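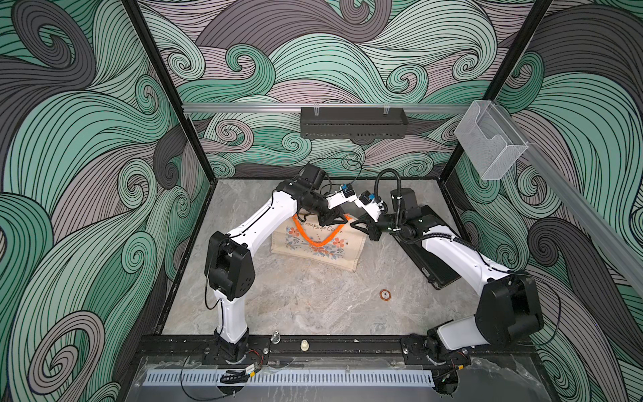 The two arms at work over a canvas tote in Erkby's Drunby workshop.

Robot arms stood down after bag refuses to be let go

Erkby has switched off the gripper side of its bag-handling cell in Drunby after one of the two robot arms kept squeezing a tote for 12 minutes following an emergency stop, with a staff member's sleeve caught in between.

The staff member, Babar Baloch, was not hurt. The sleeve has been retired.

The firm reported the matter to its insurer and to its landlord on Fri 30 August, and has put a notice on the workshop door asking visitors to keep their hands, cuffs and lanyards to themselves. Someone has already added "scarves" in biro.

The cell is meant to learn the kind of job that people do without thinking and machines find miserable: taking hold of a soft canvas bag, getting the mouth of it open and keeping it that way long enough to put something inside. Erkby hopes to sell the service to small online shops that still pack by hand. Its first customer, a gift shop in Bumdale, has nearly 500 orders to send before Christmas and had been promised a demonstration. It has been promised another one.

According to a short report written by operations lead Parveen Usmani, the arms had been running through the bag exercise all morning with no more than the usual fumbling. On one attempt the right gripper closed on the handle and the left closed on the rim, and each began pulling in its own direction. Baloch pressed the stop button, as he had been trained to, and both arms froze. He then reached in to free the bag, as he had been trained not to.

"The arms did stop," Usmani said. "I want that on the record. They stopped very well. It was the gripper that had other ideas." 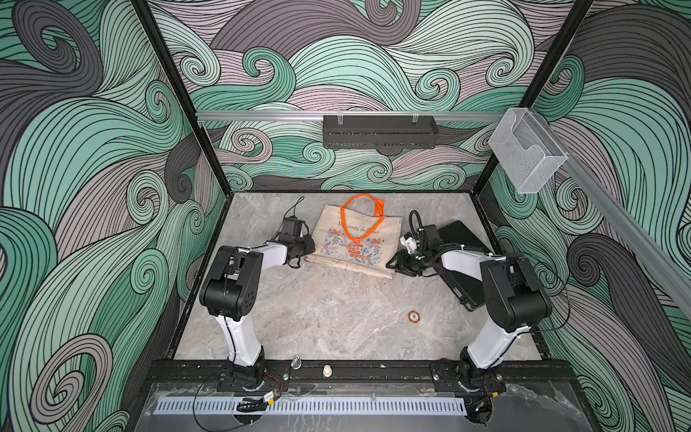 The tote lies flat on the floor of the cell with a gripper to either side.

What went wrong is not especially exotic. The stop button cuts drive to the joints, which is what most people picture when they picture a robot stopping. The grippers are on a separate supply. When they lose contact with the controller they hold their last command, on the theory that a machine carrying something heavy or fragile shouldn't drop it on anyone's foot. The last command in this case was to close, and it was faithfully obeyed through one phone call to the maker, two restarts and a discussion about scissors.

The scissors were vetoed by Baloch, who pointed out that it was his shirt. He later changed his mind.

Noreen Marwat, who wrote the cell's software, said the settings had been checked when the cell was built in February, but only with the grippers open. "We tested that they'd stay open," she said. "They stayed open beautifully."

She has since been through the logs and found 94 occasions on which the grippers held on after a stop. All of them ended when an operator pressed reset and carried on, and none was written up. Marwat said the behaviour had come to be thought of as a bit of a mood.

The force involved is modest. The fingers are set for canvas and would not break a bone, though Usmani's report allows that they could give a knuckle "a memorable afternoon". The bigger worry is a person stuck inside the reach of two arms that might be restarted by a colleague trying to help, and a colleague was, at the time, trying to help. Neither restart moved the arms, as the guard switch was open. The report describes this as the part that worked.

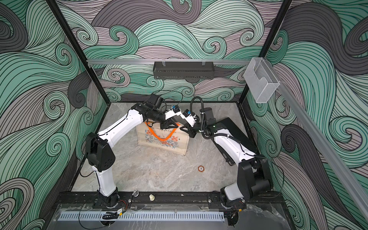
What changes now

Erkby says the stop button will from now on put the grippers into a limp state after a short delay, so that whatever is being held can be pulled free by hand. A release lever is being added at each wrist, painted a colour that can be found in a hurry. There was a long argument over which colour, given that the walls of the cell are already covered in swirls of mint and grey and the bag brings its own orange. The choice had not been settled when we went to press.

Anyone working at the cell must also use a reaching stick for the first check after a stop. The stick has been bought. It is from the garden centre on Nakamura Street and was designed for litter.

Jawad Mohmand, a safety adviser brought in to look over the set-up, was fairly gentle about the whole thing. He said small workshops tend to spend their worry on the big joints, where the speed is, and give very little to the fingers, where people's own fingers go. He would also like to see the rules moved off the back of the door, where they can be read only by those leaving.

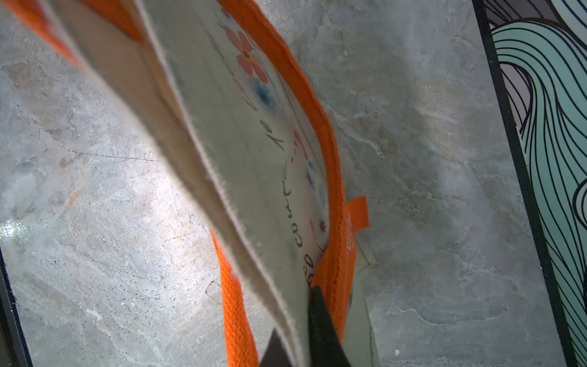 Mohmand's other request was that the tug-of-war itself be dealt with, instead of treated as bad luck. Canvas gives, he said, so two grippers can each decide that they have hold of a loose bag and go on pulling well after a person would have noticed the other end was taken. Marwat is adding a limit on how far the two can move apart while both are closed. She expects the arms to drop the bag a good deal more often, and has warned the Bumdale shop.

Shop owner Lumturie Kneževič was philosophical. She has gone back to packing the orders herself at the kitchen table and reckons she will be finished before the robots are. She did ask whether she could have her tote back.

It is being kept, with the sleeve, until the insurer has had a look. Erkby expects to run the arms again in 2 weeks, behind a closed guard, with Baloch in short sleeves.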